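Chapter 4
Towels, Trays and the Folding Table

Few jobs in a guest house come round as often as the towels, and I confess I have grown rather fond of them over the years. You will need a clear table, a plastic basket and a little patience — a thick towel has a mind of its own! Begin with one, and take your time over it.

Terry towelling, a table and a basket

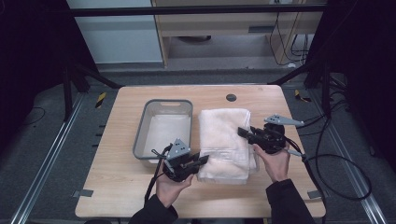
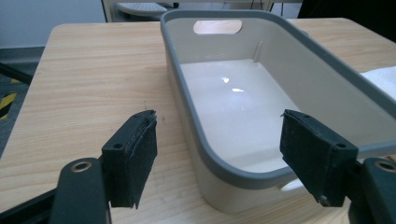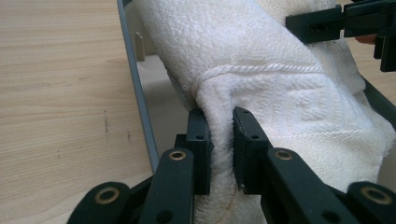
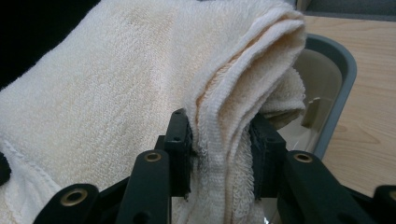 4.1 Why the Fold Matters

Liesl Trummer, who taught me at the Willow, liked every folded edge to face the same way on the shelf, and with 30 towels to put out before breakfast I soon came round to her view.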